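Head camera comparison, retail aisle: inspection checklist with comments
Project Flerkine, camera and controller trials
Date: July 21, 2021
Units: A (Jidik head camera), B (Mohammadi head camera)
Controller: Trerurard logger, firmware unchanged from May

1. Mount and strap
Checked. Bracket screws tight, no play in the tilt joint. The strap on unit B needs a longer tail for larger heads. Tilt was set by hand and locked with the thumb screw. Mark the angle in paint before the next session.

2. Cable and power
Checked. Cable clipped at the collar, slack loop behind the shoulder. Battery 2 drops out if the plug is knocked. Tagged and taken out of service.

3. Both hands in view at shelf reach
Pass. Fingers and thumb should be readable on each item, with the forearms visible below. Two small round containers held close together are a fair test, as the fingers cover part of the body. Reddish-brown contents show through the clear sides. White marks on the glossy lid can be made out as print but should not be relied on for product ID.
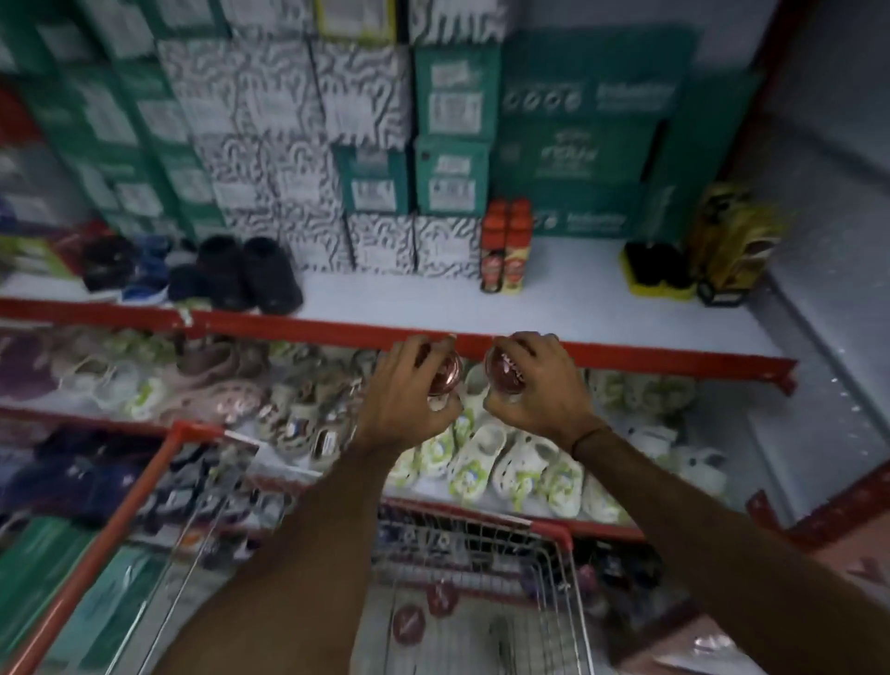
4. Background clutter
Pass with comment. Patterned shoe boxes behind the work area pull the autofocus on unit A. Fix focus at 500 mm for all shelf work. The zebra-like print is a harder case than plain cartons, so keep it in the test set.

5. Clip storage
Checked. 34 clips started, 31 closed properly. The other three have no end marker and must be repaired before labelling. Fault is in the logger, not the cameras.

6. Cart handling
Pass for hands, fail for background. With both hands on the rim of the wire basket, the grip stays readable and the ring on one finger can be picked out. White clogs on the near shelf can be told apart, prints included. Stock on the opposite side of the aisle is heavily smeared. 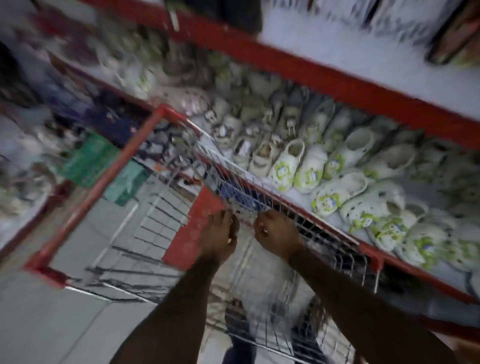 Shorten the exposure one step and repeat at the same walking pace. If noise goes up on the dark footwear, accept it. Do not raise the gain above the May setting without a new colour check.

7. Tilt during pushing
Open. Shelf edges run diagonally when the head is turned. The controller can level the view from its motion sensor, but levelling crops the corners and may lose a forearm. Leave it off until item 3 has been repeated with it on.

8. Lens condition
Checked. Unit A clean. Unit B has a light smear at the lower left. Wipe with dry cloth only.

Result: both units cleared for shelf work. Neither cleared for cart work until items 6 and 7 are closed.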